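Scanning old newsletters at home: file format, resolution and where to keep it all

attic_boxes
Posted in Paper & Photos, June

I inherited a nearly complete run of the Mulik Grange newsletter. The earliest ones are from 1933 and the paper is brown and brittle at the folds. Later issues are stapled and in better shape. In all it comes to about 3000 pages.

I have a Torero flatbed scanner and an older desktop. I'd like to end up with files that people in town can search by family name. What resolution should I use, and should I save as PDF or something else? I also don't know whether the desktop is good enough, or if I should take the whole lot to a shop. The originals are in grocery boxes in a closet right now.

papertrail_west
Posted in reply, 7 people found this helpful

I did a church bulletin collection a few years ago that was smaller than yours. Scan at 400 dpi in color and save as TIFF. Color matters on brown paper because the text recognition has an easier time when it can separate ink from stain. Make the PDFs afterward from the TIFFs and keep both.

Do the brittle ones first while you still have patience. Don't press the lid down. Lay a sheet of black paper behind anything printed on both sides, or the back will show through. Take the staples out with a thin blade slid under the legs, not a staple remover.

Name the files by year, then month, then page, with leading zeros. I used titles at first and had to rename everything.

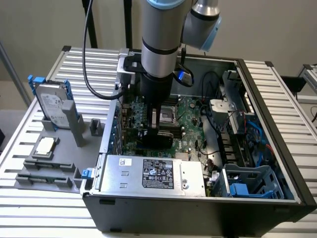 Text recognition runs slowly on an old desktop, but it does run. I would start a batch at night and look at it in the morning. If yours stalls on large batches, check how much memory it has before you spend money on a new one. With a tower on its side and the cover off, the memory slots are right there on the green board near the processor socket, and adding a matched pair is a short job. Unplug it first and touch bare metal on the case. The manual will tell you which slots to fill and in what order. A second hard drive is worth having too – TIFFs at that size fill a disk sooner than you'd think.

One more thing on older machines. If the clock is wrong every time you start up, your scans will all get the wrong date stamp. The fix is usually the coin battery on the main board. It's the round silver one, and on a Dell board like the one in the next picture it sits beside the processor socket.
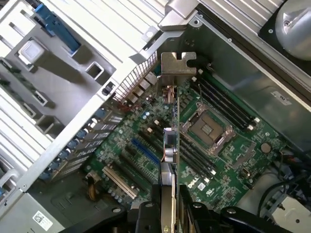

Page 8 of 13

papertrail_west (continued)

For the originals, get them out of the grocery boxes. I bought the flat gray Kjærgaard boxes, the shallow kind, and put a folder around each year. Store them flat in a room you live in. A closet on an inside wall is fine, an attic or basement isn't.

Keep one copy of the files at somebody else's house.

couponqueen_68
Posted in reply, 1 person found this helpful

just use your phone, the scanning apps are good now. I did my mother's recipes in one evening

lowercase_archivist
Posted in reply, 4 people found this helpful

I agree with most of the long answer. A phone is okay for recipes but you will get curved lines near the fold, and names in small type come out wrong.

I'd go with 300 dpi for the later issues if the type is clean. Save the 400 for the early ones.

For searching, I used Uvent to build the index. It reads the text layer in the PDFs and makes a list you can put online or print. It gets surnames wrong when they're hyphenated across two lines, so set aside time to fix those by hand. Also ask the county library before you start. Ours already had several years on microfilm and let me borrow the missing issues.

attic_boxes
Posted in reply

Thank you. I'll call the library first. The clock on my desktop is wrong every morning, so I'll get a battery too.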